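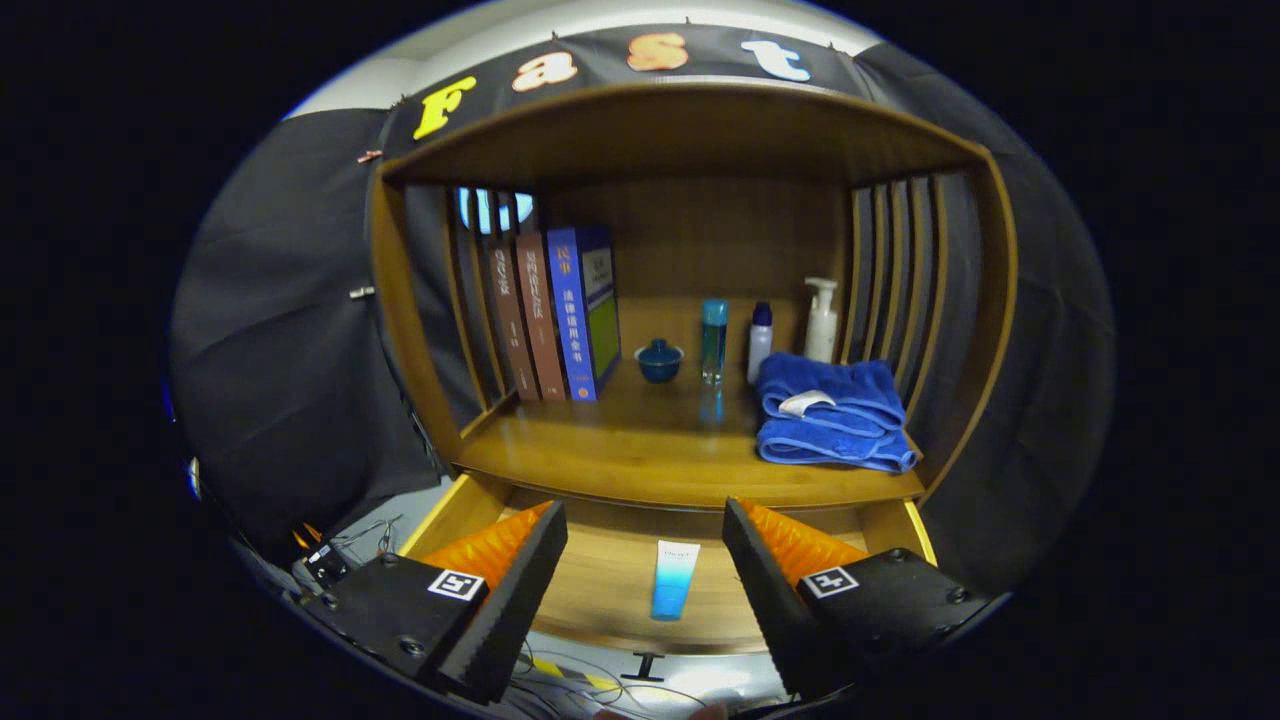
Open cabinet with books, toiletries and a folded towel, Gomness Room. Catalog no. 537.

Furniture in Use: The Gomness Room
Prodstead House Study Collection – Online Galleries

The Prodstead House Study Collection holds household furniture of everyday quality and makes it available for teaching, drawing and research. The online galleries present selected pieces together with the belongings a resident might keep in them. This page concerns the wooden cabinet in the Gomness Room, one of six rooms open to students and the public.

About the gallery

The Furniture in Use series began in April as a companion to the printed handlist. The handlist records dimensions, finish and condition, and has been used by furniture students for many years. It says little about how a piece serves the person who lives with it. The galleries were set up to address that question, and each cabinet, shelf or chest in the series is shown holding ordinary things.

Selection was carried out by Rasmus Adomaitis, Keeper of Domestic Furniture, who also wrote the notes on this page. Objects placed in the furniture belong to the handling collection and may be moved by students during supervised sessions. Their arrangement therefore changes during the year.

The cabinet

The piece has a honey-brown finish and an open front, with slatted sides and a drawer below the main shelf. It came to the collection from the former Trovach guest house, where it stood in an upstairs bedroom. No maker's name has been traced. Surviving papers from the guest house refer to it only as "the small cabinet," and it was probably bought with other bedroom furniture when the upper floor was refitted.

Open cabinets of this type suit rooms where reading and washing things share a small space. Slatted sides let air pass through the storage area, a practical point where towels are kept. The drawer provides a second level for smaller items that would otherwise crowd the shelf.

The contents

Books, upright at the left. The volumes with Chinese lettering on their spines are on long-term deposit from the Nasr reading room. Standing books against a side panel leaves the middle of the shelf free.

Cup and saucer. The dark blue cup has its own lid. Covered cups are a regular subject in the drawing classes – students are asked to consider the lid, cup and saucer as one form.

Bottles. These include a tall, slender one with a teal cap and a white pump bottle of cream-colored liquid. Toiletries were for a long time left out of displays of this kind and are now collected on the same terms as other household goods.

Towel. Blue with a lighter trim, folded in layers and kept at the front corner of the shelf. The fold is a standing exercise in the household practice course.

Drawer. A light blue tube of skincare product lies inside. Flat or narrow items are generally stored at this level.

Banner. The word "Fast" is set out in colored letters on black fabric above the cabinet. Lettering in the Gomness Room is prepared by the display workshop and remains the property of the House.

Care and condition

The cabinet is in sound condition. The shelf is dusted with a dry cloth and the drawer runners are checked before each teaching term. Liquids are kept closed while on display. Visitors who wish to open the drawer should ask a member of staff, who will be glad to assist.

Visiting the Gomness Room

Groups of up to 28 may be admitted by prior arrangement. Individual visitors do not need to book. Bags and coats should be left at the front desk. Drawing in pencil is permitted in all rooms, and folding stools are available on request. The room is reached by elevator from the main entrance.

Teachers may request the accompanying worksheet, "Shelf, Drawer, Side," which contains drawing and sorting activities for younger pupils. A large-print version of the notes is kept in the room.

Use of this page

Text and photography may be reproduced without charge for classroom purposes, provided that the Prodstead House Study Collection is credited and the catalog number is given. Requests for commercial use should be addressed in writing to the Collections Office. Corrections to the catalog entry are welcome, particularly from former staff or guests of the Trovach guest house.

Notes by Rasmus Adomaitis. Page last revised December 2022.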